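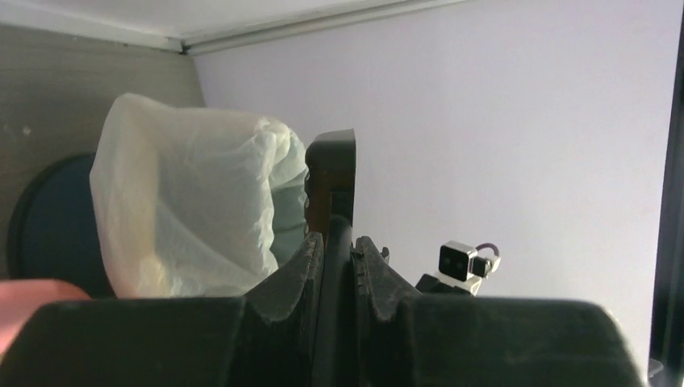

Marta Karpenko told us in October that she'd stopped taking her wrist brace to work. She asked that the report also say she misses the talk at the old bench, and that the new cell is a lonelier place to spend a morning.

Both points came up at the Stusley site, where the second gripper cell has now run through its first full quarter. It handled 2904 items, against a target of 1000 a month. The shortfall comes from the opening weeks, when thin, flat pieces slipped in the fingers and shifts ended early.

Staffing has not changed. Four people who used to sort by hand now set up trays, clear jams and check finished lots. Each had 30 hours of paid training. Two have asked for more, and we support this — the Undcombe site can host them on Mondays.

Soft packaging is still the weak spot. Operators step in for bagged goods more often than we planned, and they want the authority to pause the cell without calling a supervisor. Derkach has agreed to this in writing.

Spending is $500 under budget. We ask to move that amount to seating and a shared break table near the cell. The Trastari trial starts once the new finger pads arrive.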